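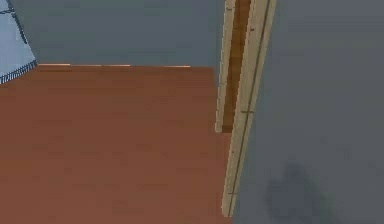
Brown top, plain grey floor behind.

Workroom walk-round, July - done by me, Marianna Żak

Fire door: closes by itself, lovely. Could do with oil though!
Extinguisher: in date, pin in, bracket a bit wobbly (I've told Eugeniusz).
First aid box: 3 plasters left. More, please!
Extension lead by the kettle: FAIL. It's a trip hazard and I've moaned about it before - unplugged and put away.
Loft ladder: feet fine, one rung sticky. Jam, I think?
Emergency light: stayed on for the full 20 minutes.
Back step: still loose, taped off until it's fixed.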